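About Us

Hi, I'm Beatriz Bastos, and if you've found this page you're probably either thinking about sending us your kid or you're my aunt Glória checking that I spelled her name right. Either way, welcome!

Clalier is a small after-school music school on the second floor of 1221 Cokcombe Street, up the stairs next to the shoe repair. We teach piano, violin, guitar, voice and a little bit of percussion to children from age five up through high school, and we have two evening groups for grown-ups. We do not teach drums on a full kit. We tried it for one November and the dentist below us was very polite about it, so now it's hand drums and practice pads.

How we got going

I started teaching piano in my aunt Glória's dining room when I was in college. She had an upright that had come with the house, with a sticky F sharp that I told all my students was "character." I had four students, then seven, then a waiting list I kept on the back of an envelope. Glória would make soup and the parents would stay for it, and lessons that should have ended at six would end at seven thirty.

Eventually she wanted her dining room back (fair enough), and I went looking for a place. The one I could afford used to be a tax office. It had gray carpet, a drop ceiling and a reception window with a little bell. We kept the bell. If you come in and can't find anyone, ring it, and keep ringing it, the back rooms are well padded.

The name is a mash-up. Glória wanted something with "clavier" in it and I wanted something with "atelier" in it, and we were tired and it was late. People pronounce it four different ways and I answer to all of them.

Who you'll meet

I teach piano, mostly beginners and mostly the little ones. I love the first year. There's a moment when a child's left hand figures out it can do something different from the right hand, and their whole face changes, and I would do this job just for that.

Natália Salgado teaches violin and runs the string group. She played in orchestras for a long time before she came to us, and she is the reason our recitals start on schedule. She's strict about bow holds and very relaxed about everything else. If your child says Ms. Salgado made them hold a pencil for ten minutes, yes, she did, and it works.

Maricruz Mendoza is guitar and voice. Her students write their own songs from the second month on, so please be ready for a song about your dog, or about your divorce, or about math. She also plays for two choirs in Brirnbridge, so she's not here late in the week, and her lesson slots fill up first.

Simin Kermani does percussion and the early music classes for the five- and six-year-olds. Those are the loud ones with the scarves and the shakers. She also does our scheduling, and she's the person who writes back when you email us, usually a lot faster than I would.

What lessons are like

Lessons are thirty minutes for the younger kids and forty-five once they're ready, and you and the teacher decide together when that is. We don't use one method book for everybody. I have three I like for piano and I pick after meeting the child. We do ask everyone to learn to read music, sooner or later, but if your son arrives wanting to play one particular movie theme and nothing else on earth, we'll start with the movie theme.

About practice, which is what every parent asks me about: five days a week, short, and at the same time of day if you can manage it. Ten minutes after breakfast beats an hour on the night before the lesson. I'd much rather hear one line played slowly than a whole piece played in a panic. And please don't correct them from the kitchen! I know it's hard. I do it to my own family.

Small classes are capped at 12, and we mean that. The room we use for them has a big window and good light in the afternoon, and in summer it gets warm, so send water.

Parents are welcome to sit in for the first month. After that we find most kids do better with the door closed, but you can wait in the front room, where there's coffee, a sofa that's seen some things and a shelf of books you can borrow.

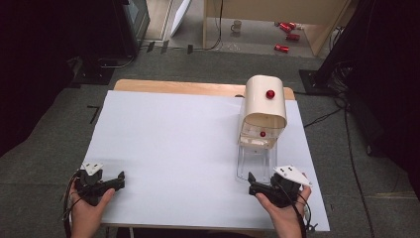

Recitals

We hold two a year, one in spring and one right before the winter break. They used to be in our front room, until the year people were standing on the stairs. Now we rent the hall behind El Fassi, the bakery on the corner, and it comes with the great advantage of being behind a bakery. We set out folding chairs, the order of players goes up on the door and every student gets to play, including the one who started three weeks ago and knows five notes.

Nobody has to perform. Some kids turn pages, some introduce their friends, and one girl spent two whole years handing out programs before she decided she'd like a turn at the piano. She played a minuet. Glória cried, but Glória cries at all of them.

What it costs

I don't like sites that hide this. Instruments first: you don't need to buy a piano to start. A decent keyboard with weighted keys is fine for the first couple of years, and you can find a used one for $500 or less if you're patient. Please ask me before you buy anything, I'm happy to look at a listing with you. Violins should be rented, never bought, until your child stops growing out of them, and Natália can size them here.

Tuition is paid by the term and Simin will send you the current sheet. Brothers and sisters get a lower rate. We also have the soup fund, named for obvious reasons, which covers lessons for families who need the help. It began with a jar on Glória's table, and our last winter recital added $500 to it, our best night so far. You don't have to fill out a long form. Just talk to me or to Simin and it stays between us.

Come and see us

The best way to get to know us is to come up the stairs. Trial lessons are free and last twenty minutes, and you can try two instruments if your kid can't decide. Mine is usually the room with the door propped open. There's a buzzer for the elevator if stairs are a problem, on the left as you face the building, and you have to hold it down longer than you think.

Street parking is easy before four and a pain afterward. The lot across the way belongs to the dentist's patients, so please leave it to them, they've been good to us.

We're closed for two weeks over the winter holidays and for most of August, when I'm at Glória's and she is still making soup, even in that heat.

Page last updated December 24, 2022, by Beatriz, with Simin fixing the commas.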